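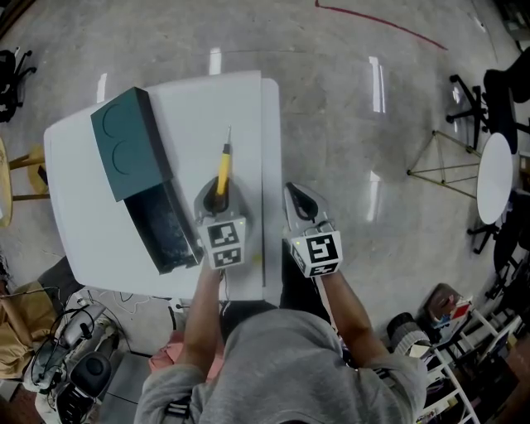
A yellow screwdriver held over a white work table beside a two-part toolbox.

The Case for the Shallow Toolbox
By Blandine Lacroix
6 July 2024

Most advice on storing hand tools begins with capacity. Measure what you own, add a margin, and buy a box that holds it. I think this is the wrong starting point for a shared office, and the boxes sold on that basis are the main cause of the mess they are meant to prevent.

A shared office needs very few tools. Chairs come loose at the base and shelving has to be leveled. Parcels have to be opened, and now and then a tabletop is moved and its screws go back in. In June I kept a log of the small repairs done on our floor at Pindton, a space used by more than 700 people. Two tools covered nearly all of the entries: a screwdriver and a utility knife. A hex key came third. The hammer was not used, and neither was the socket set, which weighs more than everything else combined.

The usual response to a shared space is nevertheless a deep box. The Guillot we bought first has a single compartment with a lift-out tray. The tray holds the tools people want, so the first person to need something underneath takes the tray out and sets it on the floor, where it stays. After that the box is a bin. Long tools settle on a diagonal, short ones go to the bottom, and the knife ends up wherever the last hand left it.

A shallow drawer does not behave this way. With one layer of tools, every item is visible as soon as the drawer is open, and a missing item is visible too. The second property matters more than the first. In a deep box a missing screwdriver is discovered by digging, which takes several minutes and disturbs everything else. In a single layer the gap can be read at a glance and somebody can go and ask for the screwdriver back.

The objection I hear most often is footprint. A shallow box covers more table than a deep one of the same volume, and a drawer needs clearance in front of it. Both points are correct. The answer is to store less volume. Our current box, a Puvix, takes nine items, and I would remove two of them if the decision were mine alone.

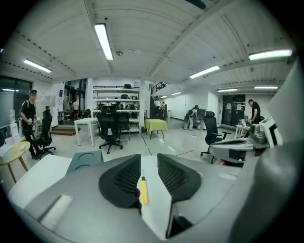

Color deserves more attention than it gets. Tool makers are fond of black and gray handles, presumably for the look of the thing, and these disappear in a dark drawer. Yellow is better. It can be found in poor light and against almost any office surface, including carpet, and a person clearing a desk at the end of the day will notice it under a sheet of paper. For a knife this is a safety matter as well as a convenience. I would pay five dollars more for a yellow handle on the same blade, and I have done so.

Foam inserts I am less sure of. The Nudari insert we tried had a cutout for each tool, and for 4 weeks it worked as intended. Then a replacement screwdriver arrived with a thicker handle and would not seat. Someone laid it across the top, the drawer jammed, and the insert was taken out. Loose dividers tolerate substitution, and in any shared set substitution is the normal case.

Labels have the same weakness. A label reading "Screwdriver, medium" is accurate until the medium one is lost and a large one takes its place. A plain outline drawn in marker on the drawer liner does the same work and can be redrawn.

Dust is a fair measure of a storage system. Tools that collect it are not being used, and a box that collects it on the inside is being left open. Wipe the drawer out once a month, and note which tools had to be wiped as well. Those can go to the cupboard downstairs. If one of them is asked for twice in a season, bring it back and take something else out to make room for it.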